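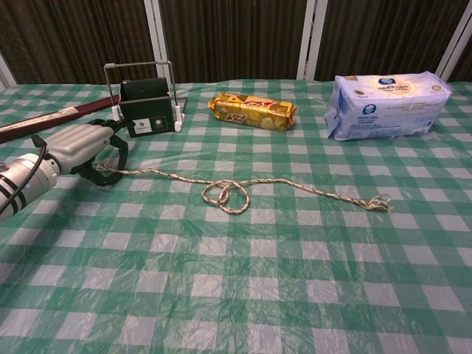 What Is Rope Made Of?
by Ruby-Lee McPhee

Rope looks like one thick piece of string, but look closely and you will find that it is many thin pieces working together.

The smallest parts are called fibers. A fiber can be as thin as a hair. Some fibers come from plants, such as cotton, hemp, and jute. Others, such as nylon, are made in factories. One fiber is easy to break. You can snap a cotton fiber with your fingers.

To make rope, fibers are first twisted together into yarn. Then several yarns are twisted into a strand. Last, the strands are twisted or braided into rope. Each twist usually goes the opposite way from the one before it. The strands try to unwind in one direction and the yarns try to unwind in the other, so they hold each other in place.

Why do the ends fray?

At a cut end, there is nothing to hold the strands. They start to come apart, and the fibers curl and spread out. This is called fraying. If you leave a frayed end alone, it gets longer each time the rope is used.

There are a few ways to stop it. You can wrap the end tightly with tape or thread. Wrapping with thread is called whipping, and sailors have done it for a very long time. You can also tie a knot close to the end.

What is an overhand knot?

The overhand knot is one of the simplest knots there is. Make a loop, pass the end through the loop, and pull. If you don't pull it tight, it stays loose and round, and you can see how the rope goes over and under itself.

A knot makes a rope weaker. Where the rope bends sharply, some fibers are stretched more than others, and a knotted rope usually breaks at or near the knot.

Try it yourself

You need 5 pieces of cotton sewing thread, all the same length.

Pull on one piece until it breaks. Now hold the other four together and twist them until they feel firm. Fold the bundle in half and let go of the middle. The two halves will wrap around each other. Pull on your new cord. Is it harder to break?

Words to know

Fiber: a very thin thread of material
Strand: yarns twisted together
Fray: to come apart at the end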